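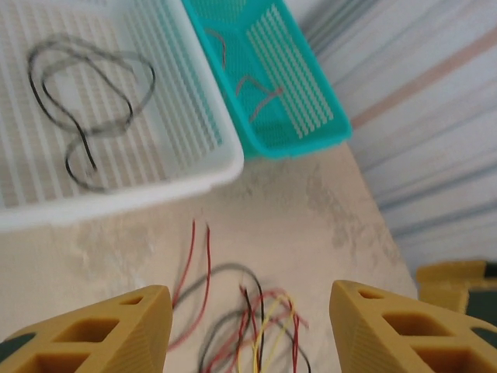 Black cable in the white basket, teal basket alongside.

E-bike pre-ride inspection, Altari commuter and cargo frames
Revised October 10, 2026

Complete with the battery removed unless the item says otherwise. Mark each item P (pass), F (fail) or N (not fitted).

1. Battery mount. Lock engages fully, no side play. P
Comment: contacts clean. Light corrosion on the negative blade is acceptable if it wipes off.

2. Motor cable at the rear axle. Drip loop present, jacket intact. F
Comment: jacket worn through at the chainstay clip. Replace the cable - do not tape it.

3. Axle nuts and torque washers. Witness marks aligned. P

4. Brake cutoff switches, battery in, rear wheel off the ground. Motor stops when either lever is pulled. P
Comment: left lever slow to return. Lubricate the pivot and retest.

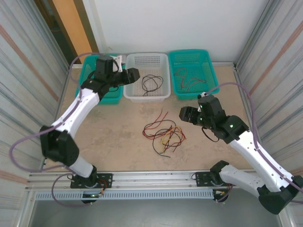 5. Brake pads. Minimum 2 mm of friction material, front and rear. P
Comment: rear pads are close to the limit. Recheck in October along with the rotors.

6. Spokes, motor wheel. No loose or broken spokes. P
Comment: Jenodus rims use 16 mm nipples. Stock ones will bottom out before reaching tension.

7. Display and throttle. No error code 15 at power-up. N
Comment: no throttle on this frame.

Any F on items 1 to 5 takes the bike out of service until reinspected.

Comments (3)

gearhub_666: Item 2 catches most of the Skorkach conversions I see. The clip they ship is too tight for the cable.

flatbar: Does item 4 apply to coaster brake models?
 
towpath: Only if a cutoff switch is fitted. Mark it N otherwise.

Contact | Copyright 2026 Gape Cycle Works | Back to top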